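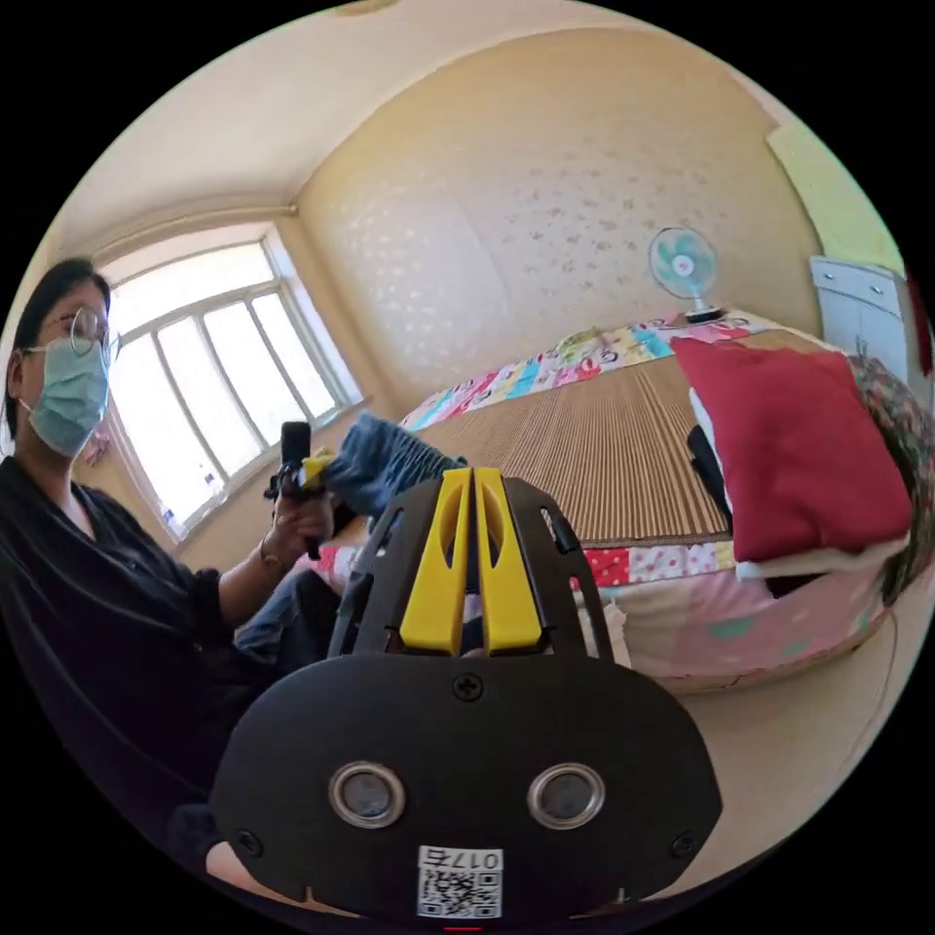
Rasa Sproģis told us that she had stopped believing the number on the dashboard by her second winter with the car, and that she now simply halves whatever it says before she sets off for her mother's. She said it quite cheerfully, over a cup of tea, and then added that she had never once run out. We have come back to that remark many times while writing this section, as it holds most of what we want to say about how people in Brulcombe live with the range figure shown by an electric car, and how little their way of living with it resembles the way the handbooks suppose they will.

Figure 4. Hand-held gripper with two yellow fingers, and a person wearing round glasses and a light blue face mask.

4.2 Trusting and mistrusting the range figure

The trip diaries gave us 3,758 journeys from 70 drivers, and in 1,873 of them the driver wrote down the range shown at the start as well as at the finish. We had asked for both every time, but people forget, or the phone rings, or there is a child to be got out of the back seat, and we decided early on that a diary which nagged would soon be a diary left in the glovebox. The journeys without both readings are kept in the general account of car use in section 3 and are left out of everything that follows.

What struck us first on reading the diaries through was how seldom anyone took the figure at its word. Drivers spoke of it much as one might speak of a weather forecast, or of a relation who is always going to arrive at six. Several had their own sums. One took off a fixed number of miles if the heater was on and a few more if it was raining. Another paid no heed to the miles at all and went by the battery percentage, on the grounds that a percentage 'doesn't promise you anything'. A third, who had come to the car after many years of driving a small diesel van, kept a list of places he knew he could reach and get home from, and added to it slowly, a village at a time.

These private sums were nearly always cautious ones. Drivers allowed for a good deal more loss than their own diaries later showed, and they held to the same allowance in mild weather as in frost. We put this to them in the second round of interviews, a little nervously, and most were not at all troubled to hear it. A generous margin cost them very little on ordinary days, when the car went to work and the shops and back, and they were glad to have it on the odd day when there was a diversion or a headwind over the moor. It would be a mistake, we think, to call this poor judgement. It is a sensible habit for somebody who has a good many other things to think about.

There was one group for whom the margin did cost something, and that was the members of the Fullside car club. A person who owns a car learns its ways over months. A club member may have a different car each time, handed over at whatever charge the last driver left in it, and the range figure they see has been worked out partly from the way a stranger drives. Our 12 club members were the most careful of anybody in the study, and they were also the ones most likely to stop for a charge they did not need. One of them described sitting for half an hour outside the garden centre with her shopping in her lap, knowing perfectly well that she had enough to get home and not quite daring to find out.

We had expected the Poneo app to help here. It shows its own range estimate next to the car's, drawn from the route ahead, the hills and the outside temperature, and on the diary journeys it was usually the nearer of the two. Yet having a second number seemed to make people trust both of them less. Drivers who used the app told us they looked from one to the other and took the lower, then knocked a bit off that as well. The few who did come to rely on it had all done the same thing, which was to choose one long and familiar trip and watch the estimate the whole way there and back - a sort of private test, carried out on a quiet day with no one waiting at the other end.

Word of mouth mattered more than we had allowed for when we drew up the questions. The mechanics at Ruotsalainen, where many of our owners have their cars serviced, came up again and again in the interviews, often with real warmth, and what they had said about batteries in the cold was repeated to us by people who had plainly never met one another. It was sound advice on the whole: warm the car while it is still plugged in, use the heated seats before the heater, do not fret about the figure for the first few miles. We found it put in nearly the same words in diaries from both ends of the town. None of the owners who passed it on could point to where the handbook said so, although in most cases it did.

The last diary we took in is dated 22 Jan 2023, so the readings cover a good stretch of cold weather and no spring at all. We did speak again to a handful of drivers in March, and several mentioned that the figure had begun to creep up. They had noticed it with some pleasure, and had carried on subtracting just as before. Whether such habits ease over a second or third year we cannot say from these data, and Rasa Sproģis, for one, gave us little reason to expect it. When we asked her what she would want from a better display, she thought for a while and said she would like it to tell her whether she could get to her mother's and back, yes or no, and leave the rest of it alone. Versions of that wish turn up in many of the other interviews, and we return to them in section 5, where the display sketches are compared.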